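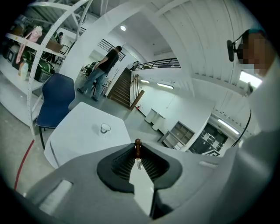
Words by the Unham Weekender features desk
13th April

If you've never stood on the main street of Drekent at six in the morning, holding a paper cup of tea and listening to 700 people argue cheerfully about plums, you've got a treat coming!

The autumn swap began as a few card tables outside the Macapagal bakery, where growers from up the valley traded what they couldn't eat. These days it runs the full length of the street and spills down to the river (wear boots, the bottom end gets muddy). No money changes hands before nine. You bring a box of something, you wander, you bargain, and with any luck you go home with a completely different box.

I took quinces. By half past seven I had a jar of lemon butter, two kinds of garlic, a bag of walnuts and a rosemary cutting wrapped in newspaper, and I was still being chased by a man who wanted my last three quinces for his neighbour. He got them in the end -- his feijoas were too good to turn down.

The town itself has just 2,237 people, so the swap fills every spare bed for miles. Trirkia, the old guesthouse on the hill, books out by February, but there's camping at the showgrounds and the showers are hot.

Do stay for lunch. The bakery puts long benches out the back and serves pumpkin soup with cheese scones the size of your fist, and the queue is half the fun because everyone in it is comparing boxes. I heard a very heated discussion about the proper colour of marmalade (dark, obviously).

Parking is on the oval, gold coin entry. Dogs are welcome on a lead until the stalls open for cash sales at nine.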